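What the hands know

4 min read

Trundmont would like us to believe that robots will soon learn office chores the way an apprentice does, by being shown. Someone picks up a pair of handheld grippers, does the job, and the recording goes into the pot with all the others. I spent a morning in August reading what the firm has put out, and I came away less sure than when I started.

Take filing a sheet of paper. Georges Semaan, who trains people for this work at Najjar, told me one task had taken 284 recordings before anyone was happy. Of those, 151 were kept. The rest were thrown out for being clumsy – by human standards, I should add.

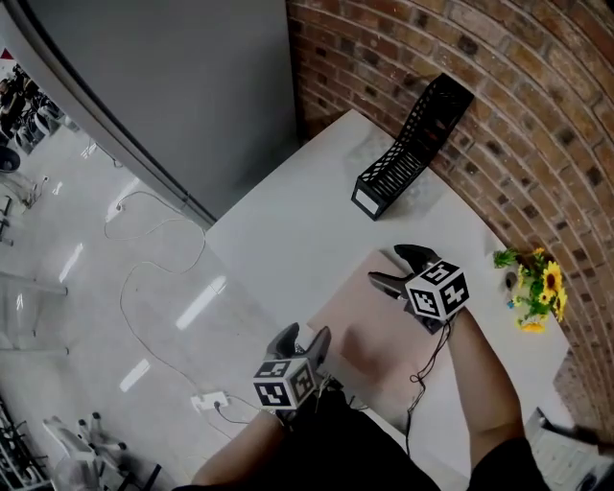

Whose skill is it?

A person holding two curved fingers on a handle is already working with a handicap. We slide paper with a fingertip and feel when it catches. How much of that gets into the recording? Semaan thinks enough does. I think we are teaching machines our workarounds.

Remote control, which Ciltier prefers, seems worse to me, as the operator can't feel the table at all. But at least the robot's own arms are doing the moving.

I'd want to see the same job done in a different room, on a messier desk, before paying for either.

2 comments · 4 shares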